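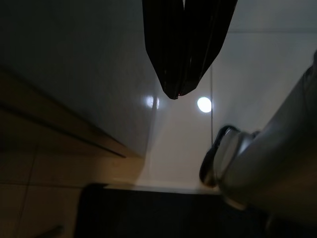

Davley Stainless Surface Cleaner, 70 cl

A ready-to-use cleaner and light polish for brushed and satin stainless steel in the home and in small commercial kitchens. It takes off finger marks, grease film and dried water spots, and leaves a thin finish that makes the next wipe easier. Supplied in a refillable bottle with a trigger head.

Suitable for: cooker hoods, splashbacks, sink surrounds, dishwasher fronts, fridge and freezer doors, bin lids.
Not suitable for: painted or lacquered metal, aluminium, hobs while hot, or any surface where food is laid directly. Some appliance doors have a clear coating over the steel -- check the maker's handbook first.

How to use
Wash off loose dirt with warm water and a drop of washing-up liquid, then dry. Spray on to a folded cloth, not on to the appliance. Wipe along the grain of the steel. Leave for 2 minutes and buff with a clean, dry part of the cloth. On large doors work from the top down, and do the side panels last. Go lightly over seams and recessed handles, where liquid can collect and run.
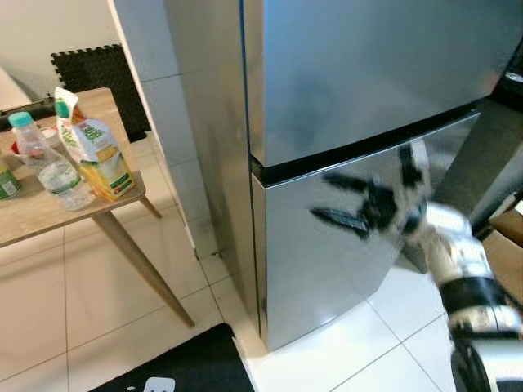 Two-door fridge in brushed steel.

Marks that stay after a second wipe are usually limescale. Use Doneck Descaling Gel on these, rinse well, and go back to the cleaner once the steel is dry.

Pack sizes
Single bottle, 70 cl
Case of 3 bottles
Refill can, makes up nearly 41 bottles when diluted as directed

Cloths are sold separately. We suggest the Zonarum short-pile cloth, washed without fabric softener.

Storage
Keep upright, away from frost and out of reach of children. Once opened, use within a year.

Trade orders are handled by Tùng Kim at our Diệp counter. Refill cans are next due in stock in June.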